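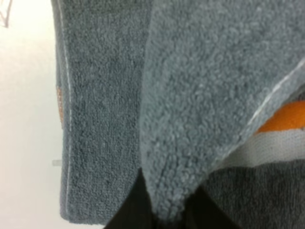 How do you teach a robot arm to handle towels without writing code for every move?
You drive it through the job yourself with a second, smaller arm, and it records what you did so a program can learn to copy it.

That was my whole project at Cillow this term, and I loved it (mostly). I called the set-up Fabbri – it needed a name for the folder. I'd move the little arm in my hand and the big one would follow, with the view from its wrist on my laptop. Cloth is horrible to start with! Up close one grey layer looks much like the next, and I kept grabbing two at once. By May I had 520 recordings, and I threw out 89 where I'd hesitated too long.

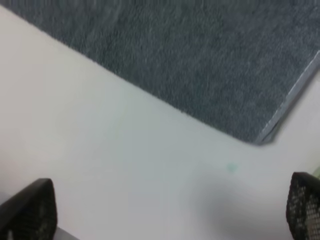

How long does it take to get good at steering by remote control?
Around 2 hours was enough for me to stop bumping the table, but smooth movements took much longer.

My other big headache was where to begin each run. At first I always started from the same spot, and the trained arm got lost if I moved it even slightly. So I began starting from all over the place, including with the fingers open over bare tabletop and nothing near them.
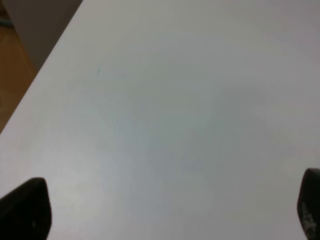 It made the recordings longer and a bit dull to do, but the arm got much better at finding its way back to the cloth. Next I'd like to try guiding the big arm directly by hand and see if my wrists ache less.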